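Geltach (robot learning method)

Geltach is a training method for two-armed robots, worked out mostly in simulation. It deals with doors, panels and other hinged or flat parts that a robot has to reach from an awkward angle. First written up in May by Famia, a small research group in Bodmont. Later versions use a simulator called Ông.

Overview

The method learns from demonstrations made by a person steering a simulated robot. Each demonstration is replayed many times with small changes to where the robot starts and how the furniture is placed. Replays that fail get thrown out. The ones left over train a single policy, which takes in camera views plus joint readings and puts out motion for both arms.

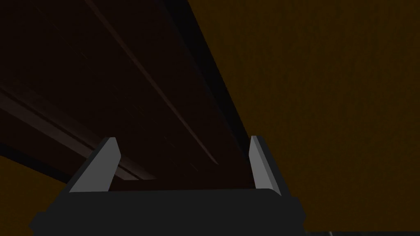

Source: Famia, Ông simulator render. Used with permission.

Views close to the gripper matter a lot here. A wide board can fill most of such a view, and the policy has to work out the edge from very little, often just a dark line along the side of the wood. Early versions trained on head views only and did poorly near the end of a reach.

Data

The first release had 110 human demonstrations, expanded to 2,155 by replay. Door tasks make up 700 of those. The rest is drawers, lids and a few shelf tasks wich were later dropped from scoring.

Two-arm control

Both arms share one policy, but each has its own gripper output. In most door tasks one arm works near the panel and the other waits or holds clear. Which arm does what is not set by hand.
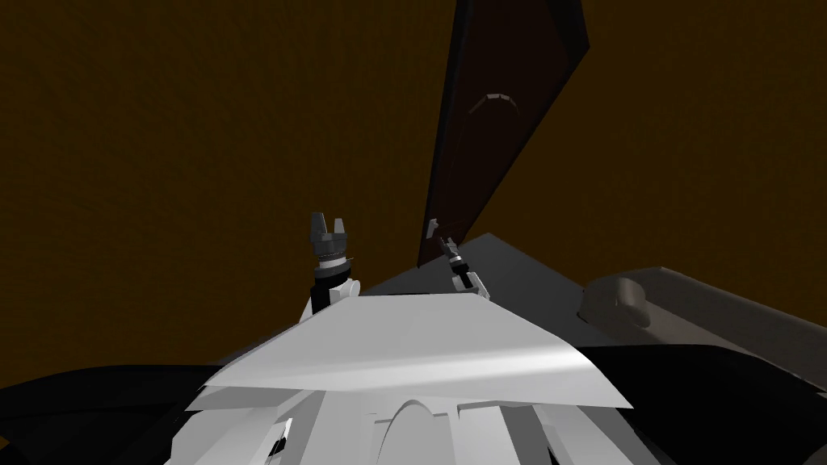 Simulated door task, right gripper near the small tab at the panel's lower end, left gripper open.

Limits

Contact is the weak spot. Thin edges and small tabs are hard to model, and a grasp that holds in Ông may slip on a real robot. Lighting in the renders is dim and even, so transfer to bright rooms is mostly untested. Only 2 robot bodies are supported so far. Training on both at once gave mixed results, no clear reason found yet.

See also

Imitation learning
Bimanual manipulation
Sim-to-real tranfer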